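職場の自動化と働き方 第7回 配付資料
事務所内の物品管理を例に

1. 今回の範囲

前回までは工場の組立工程と倉庫の仕分けを扱った。今回は一般の事務所を取り上げる。事務所の自動化というと、経費精算や勤怠入力などソフトウェアの話になりやすい。この回では、物を運ぶ、しまう、取り出すといった手を使う作業を中心に見る。

事例はブロールサイド社(Brollside)の総務部門である。書類箱や備品の出し入れを、ロルナリ社(Lornari)の人型ロボットに一部任せる試行を7月に始めた。以下の内容は、同社の業務改善担当クレマンス・カロン(Clémence Caron)氏への聞き取りと、同氏から提供された社内資料による。

2. 導入前の仕事

この事務所では、備品の出し入れは誰の担当とも決まっていなかった。職務記述書にも載っていない。実際には、総務の2名と、たまたま棚の近くに席がある社員が引き受けていた。

カロン氏の部署が作った管理台帳には417点の物品が登録されている。内訳は書類箱、ファイル、ケーブル類、来客用の備品など。台帳上の置き場所と実際の置き場所が食い違うことが多く、探す時間は業務時間として記録されていなかった。

用語:見えない仕事(invisible work)
組織の運営に必要だが、職務として定義されず、評価や賃金の対象になりにくい仕事。第3回の資料を参照。

3. 作業の分解

自動化の検討では、まず作業を動作の単位に分ける。「箱を棚にしまう」という一つの指示には、次の動作が含まれる。

・対象の箱を見分ける
・箱の向きと、台の縁からの位置を確かめる
・指をかける場所を決める
・つかんで持ち上げる
・扉の状態を確かめ、棚の空きに合わせて置く

人はこれを一続きの動作として行い、途中の判断を意識しない。ロボットの場合は各段階で条件を決めておく必要がある。薄い箱が台の上に平らに置かれていると、下に指を入れる隙間がない。縁から少し出ていれば、上と下からはさむことができる。

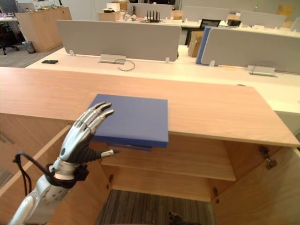
図1 木製キャビネットの上の薄い青い箱に手をかけるロボット。箱の一部は天板の縁から出ている。

図1の作業では、箱の置き方がつかみやすさを左右する。ブロールサイド社では試行の途中から、社員が箱を置くときに天板の縁から少し出しておくという決まりができた。機械が人の環境に合わせるだけでなく、人の置き方も機械に合わせて変わったことになる。この点は第5回で扱った「環境の側の調整」に当たる。

4. 職場に起きた変化

(1)担当の明確化
ロボットに指示を出すには、何をどこにしまうかを文章で決めなければならない。その結果、曖昧だった置き場所の規則が文書になった。総務の社員はこれを歓迎したが、「自分の棚の使い方まで決められた」と感じた社員もいた。

(2)新しい作業の発生
台帳の更新、つかみ損ねたときの対応、通路の確保が新たに必要になった。カロン氏の集計では、対応に使う時間は一日20分である。運ぶ時間は減り、見守る時間が増えた。増えた分を担ったのは、以前から備品を扱っていた総務の2名だった。

(3)姿勢と負担
床に近い棚への出し入れが減り、腰への負担が軽くなったという声がある。ただし健康面の調査は行われておらず、本人の感想にとどまる。

(4)席の配置
ロボットの通り道にあたる机では、椅子を引く位置や荷物の置き場所を変えた。机の並びそのものは変えていない。変更の相談が事前にあったかどうかについては、社員の間で受け止め方が分かれている。

5. 数字の読み方

社内資料には「試行期間中の動作回数は1000回近く」とある。この数字を使うときは次の点に注意する。

動作回数には、つかみ直しも含まれている。箱を一つしまうまでに三回つかみ直せば、その回数も加わる。また、人が途中で手を貸した場合の扱いは資料に書かれていない。回数の多さから、減った人手の量を直接求めることはできない。

比較対象としてタン社(Tang)の事例も挙げておく。同社は同じ種類の作業にロボットを使わず、棚の数を減らして書類を電子化した。物を動かす必要そのものを減らす方法であり、自動化を検討する前の選択肢として押さえておきたい。

6. 次回までの準備

自分の職場、アルバイト先、または学内の事務室から手を使う作業を一つ選び、第3節の要領で動作に分けて書き出すこと。分量はA4で1枚。その作業を今は誰がしているか、職務として決められているかどうかも書き添える。写真を付ける場合は、写る人の了承を得ること。

次回はヌスタード社(Nustard)の夜間清掃を扱う。交代勤務の表を使うので、第4回の資料も持参すること。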